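Speaker notes, Laltelton meetup
4 min read

Good evening, and thank you all so much for coming out. (Wait for the chairs to settle.) I'm Begoñe Vallejo, I work on Undum, and I've spent a good deal of this past year thinking about how people keep track of their hours, which my mother still doesn't believe is a job!

Start with the December numbers. We had 2727 time entries from the pilot teams, and 386 of them had no project name at all. People started the timer, bless them, and then the phone rang.
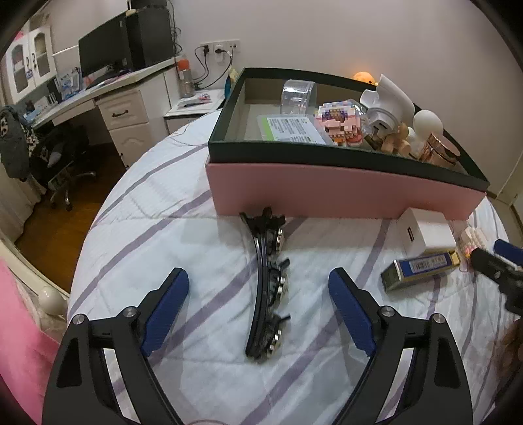
A hair clip on the quilt.

Next slide. Mention Kohlhase, who asked us for weekly reminders and then, after a month of them, very kindly asked us to stop. We moved the reminder to the end of the day and let each person pick the hour.
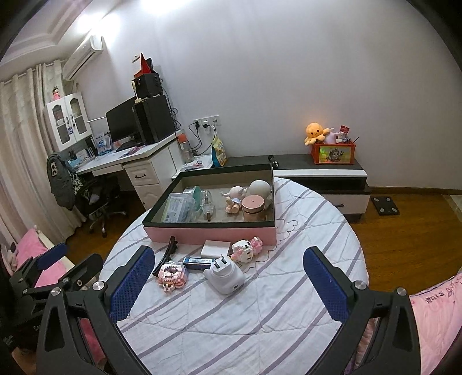
Project lists get long, and that's where most of the trouble begins. The team at Imus had 137 projects open in one menu, and almost 79 of those were finished jobs that hadn't been closed. It's a bit like the pink box on the slide, with a doll in there and a jar with a shiny lid and a case with a barcode label, and still more things out on the cloth in front. So we now show your last five projects first, and everything else waits behind the search bar.

Pause for questions, then the live demo. Log in before you start talking, Begoñe!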